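Writing for Lustent: your questions, answered

Reading time: 4 minutes
Print this page | E-mail this page

Lustent publishes long, carefully reported stories about young companies and the people who start them. We get a lot of post from people who'd like to write one, and we love getting it! These are the things we're asked most.

What sort of story are you after?

One company, told properly. We like beginnings, wobbles, rows over names, the first customer who paid on time and the second who didn't. The company can be tiny. One of our most-read pieces was about Ayaaba, which sold school shoes by subscription from a unit in Retadcombe and closed in its third year. It never raised a penny from investors and it was a cracking read from start to finish.

Does the company have to be a success?

Not at all. Failures are often easier to report, as former staff have more time and fewer lawyers. We'd be delighted to see more stories about firms that simply carried on at the same size and were happy with it.
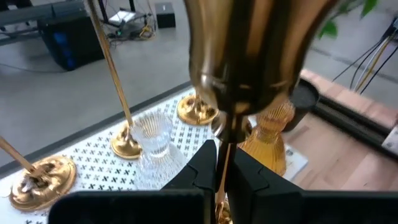
Do I need to be a journalist?

No. We've run pieces by a bookkeeper, a retired teacher and someone who was writing in the evenings while training as a vet. What you do need is patience with documents and the nerve to ring people up. If you've never interviewed anyone before, tell us in your pitch and we'll go through your questions with you before you start. We really enjoy that part.

How long should a pitch be?

A page is plenty. Tell us which company, who you can speak to, and what you already know that hasn't been written down elsewhere. Please don't send the finished story first — we nearly always want to talk about the shape of it, and it's miserable to pull apart something you've already polished.

How many pitches do you get, and how many do you take?

Last year we had 214 pitches and commissioned 3 dozen. Plenty of the ones we turned down were good ideas that overlapped with something already under way, so do try us again.

Can I write about a company I used to work for?

Yes, as long as you say so, to us and to readers. We'll want you to speak to people who saw things differently from you. If you signed anything when you left, dig it out and read it before you pitch. If you still own shares, we'll probably say no.

What about a company I've only read about?

That's where most of our writers begin! The old accounts are a wonderful place to start, and so are local papers. Somebody who once hired out the office or printed the leaflets may remember more than the founder does. By the time you hand in a draft, though, you should have spoken to people who were there.

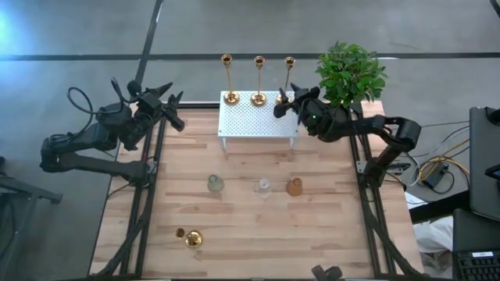
A wooden tabletop with a robot arm on either side.

Will founders see the story before it comes out?

They won't see the draft. We do check every fact and quotation that concerns them, and they get a fair chance to reply to anything critical. Please don't promise anyone approval over your piece to get an interview. It's an awkward thing to take back.

How many drafts should I expect?

Three is usual. The first gets a long letter from us, the second gets notes in the margin, and by the third we're squabbling over commas. Some writers need five and there's no shame in that. The Ayaaba story went through seven, and the opening everybody liked was in the very first one.

What do you pay?

£724 for a full-length story, half when we agree the second draft and half on publication. Train fares and copying costs are paid on top if you clear them with us first. If we drop a story through no fault of yours, you keep the first half.

Who owns the piece afterwards?

You do. We ask for six months before it appears anywhere else. After that you're free to turn it into a book, a talk or a radio script, and we'd be thrilled to hear about it.

How do I send a pitch?

Through our page on Skomum. Look for the green "Pitch" button and paste your text straight into the box — attachments go missing. We read everything between the start of February and the end of October, and you should hear from us inside a month. If you don't, please nudge us.

Print this page | E-mail this page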